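Old tower beeps 3 times then nothing, is it worth saving?
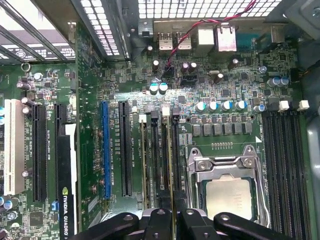 Inside of the tower, side panel off. USB and ethernet sockets along the top.

Posted by celcombe_mum in Computers & Printers

Hi all, hoping someone can help before I chuck it. We run the bookings for the hall in Celcombe off an old workstation my brother in law passed on when his office closed. Been fine for years. Since the power cut in February it beeps 3 times when I press the button, fans spin, screen stays black. Have tried a different monitor and a different cable. Same.

Everything is on there. Bookings, the key deposit list, 400 odd photos from the summer fair. No backup, yes I know, please dont.

The shop in Bravanholm wants 19 pounds just to look at it and I would have to get it there on the bus. Is three beeps something I can sort myself? I can use a screwdriver but thats my limit.

Raju

Beeps mean different things on different makes so look yours up first, model number is normally on a sticker on the back or underneath. On a lot of older machines three is memory. Not all!!

What I'd do - unplug at the wall, hold the power button in for a few seconds, touch bare metal on the case. Take the memory sticks out, one at a time, note which slot each came from. Put one back, push till the clips click. Try it. Still beeping, swap to the other stick. Did this on my dad's a while back and it was one dud stick, the other was fine and he's still using it.

Don't go near the processor if you've not done one before. No need to for this.

endix_fan

bin it, get a laptop. life's too short

In-ho Sung

Would keep two things apart here, the computer and the files. Your files are on the drive and a memory fault doesn't normally hurt them, so even if the tower is finished you may well get the lot back. Please dont bin it with the drive still in.

Try what Raju said. If no joy, take the drive out (usualy four screws and two cables, photo the cables before you pull anything) and get a USB adapter or dock for it. I have an Endix one, nothing special, does the job. Check which type of drive you've got before buying, the older wide connector needs a different lead. Plug it into any working computer and copy the photos and bookings folder across. If it asks whether you want to format the disk say NO.

If the drive clicks or grinds, stop, switch off, don't keep trying. Then it's worth paying someone.

And the 19 pounds - ring and ask if they'll take just the drive. Fits in a handbag, no lugging a tower on the bus. Ask if the fee comes off the repair as well, some places do that.

Also a surge protector for whatever you end up with. The power cut might be coincidence but I'd get one anyway.

celcombe_mum

Thanks both. Found the sticker, going to have a go at the memory after tea. Will ring Bravanholm about the drive if it still beeps.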